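3.2 Sorting and putting away at home

Most of the time-use work on laundry stops at the machine. Load, wash, dry, done. The diary codes we inherited from earlier household surveys have one line for "laundry" and it swallows everything, including the part our respondents complained about most, the folding and the putting away. So we split it. Washing, drying, folding, storing: 4 codes, filled in by the respondent on paper the same evening.

The sample was 80 households in Rurham, recruited through flyers in the two Kosard housing blocks and by word of mouth. One adult per household kept the diary. We asked for the adult who "usually ends up doing it", wording suggested by Vusumuzi Matlala after the pilot, when asking for "the person responsible" got us a lot of blank stares and one argument. Diaries ran for 2 weeks in December. We know December is a strange month, guests, heavier clothes, school closed for part of it. See limitations.

Folding was almost never its own event. People folded while watching something, while on the phone, while waiting for a pan to boil. Respondents who wrote a start time often left out the end time, or wrote "on and off". We coded these as interrupted and did not try to guess a length. An earlier draft imputed them from the median and the numbers looked clean but we didn't trust them, so that table is gone.

Where it happens matters more than we expected. The bed came up again and again in the interviews, more than the couch, much more than the ironing board (several homes had one, few could say when it was last opened). The reasons given were plain ones. It is flat, it is big, it is near the closet. One respondent said she puts clean clothes on the bed on purpose so she can't go to sleep before they're delt with. Another does the same and then sleeps on the other half.

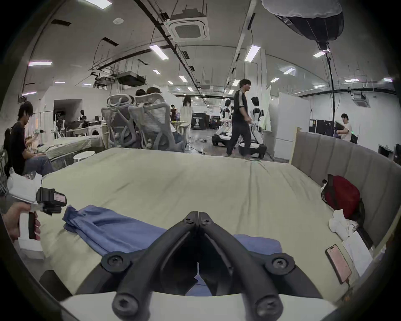

Figure 3. Folding surface, bed.

Storing was the step most likely to be put off to another day. We call this the parked pile: clean, sometimes folded, not put away. Parked piles sat on chairs, on dressers, in baskets, at the foot of the bed. People take clothes straight from the pile and wear them, so part of it never reaches a drawer at all. Diary keepers in the smaller apartments reported parked piles more often, but they also reported sharing closets, and we can't pull the two apart with this sample.

A few households had bought storage to fix the problem. The Closix hanging shelf was mentioned by name, mostly kindly. It seems to move the pile. Respondents who had one said the shelves filled with things that had no other place (chargers, wrapping paper, a swim bag) and the clothes went back on the chair. Xavier, a chore-sharing app, was in use in a handful of homes at the start of the diary period. Its laundry task gets ticked off when the dryer stops. Same problem as the old survey code, then, the last two steps are invisible again, and whoever does them gets no credit for it.

On who does them: interviews and diaries disagree. In interviews partners described folding as shared. In the diaries the same name shows up on most storing entries. Teenagers appear under washing, their own sports clothes mainly, and hardly ever under storing for anyone else. We did not ask for a reason and should of. Next round has a question on it.

Limitations. Paper diaries, self report, one month, one town. The person keeping the diary may well notice their own work more than other people's. Entries thin out in the second week, storing entries worst of all, so the figures in Table 2 for that step should be read as low.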